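Search this manual
Enter keyword
Print this page | E-mail this page

Halton Guest Bathroom Guide
Section 3: Vanity, sink and water supply
January 14, 2022
By Armelle Hamel

This section covers first-time setup and routine care of the vanity in the Halton rental units. It applies to all units with a stone countertop and an oval sink. For units with a pedestal sink, see Section 4.

Before you start

You will need a bucket, a flashlight, an adjustable wrench, two soft cloths and a bottle of pH-neutral stone cleaner. Keep vinegar, lemon cleaners and bathroom descaler out of the room. They etch marble, and the dull spots do not polish out by hand.

CAUTION: Units 157 and 200 still have the original 1979 shutoff valves. Do not force these. If a handle will not turn with light pressure, leave it and call Petrică Munteanu at the Pullasthorpe office.

3.1 Turning on the water

1. Open the cabinet doors and take out anything stored under the sink.
2. Set the bucket under the trap.
3. Check that the faucet lever is in the closed position.
4. Open the cold valve a quarter turn. Wait, then open it fully.
5. Do the same with the hot valve.
6. Wipe both supply lines with a dry cloth and look for fresh drops. If a fitting drips, tighten it slightly with the wrench. Do not use the faucet body as a handle.
7. Lift the lever and run the water until it flows without spitting.

NOTE: After a long vacancy the first water may be brown. Let it run clear before you close the drain.

3.2 Setting out the counter

1. Wipe the countertop from the back toward the front, then dry it with the second cloth.
2. Fill the soap dispenser to just below the neck. Screw the pump down straight. A cross-threaded pump leaks down the side and leaves a ring on the stone.
3. Stand the dispenser on the counter beside the faucet.
4. Clean the mirror with a damp cloth. Spray the cloth and not the glass, so that nothing runs down behind the edge. 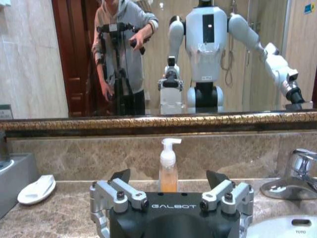
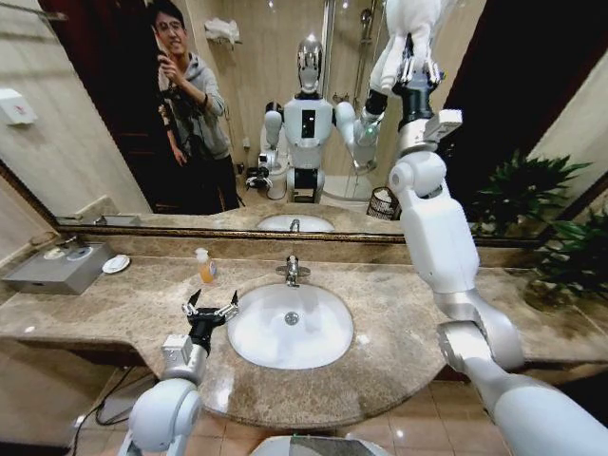 Clear dispenser with a white pump, on the marble counter.

3.3 Checking the drain

1. Close the stopper and fill the basin halfway.
2. Mark the water line with a strip of tape and leave it for ten minutes.
3. If the level has dropped, adjust the stopper rod as described in Section 6.
4. Open the stopper. The basin should empty smoothly. Slow draining usually means hair in the trap.
5. Feel under the trap for drips before you put the bucket away.

CAUTION: Never pour chemical drain opener into these sinks. Take the trap apart and clean it by hand.

3.4 Routine care

Between guests: wipe the counter, rinse the pump nozzle under warm water and top up the soap.

Every November: close and reopen both valves once, except in units 157 and 200. Reseal the marble with the Coste sealer kept in the supply closet. Let it stand overnight before anything goes back on it.

Report chips and loose caulk to Lotte Van der Linden, and give the unit number.

Next: Section 4, Pedestal sinks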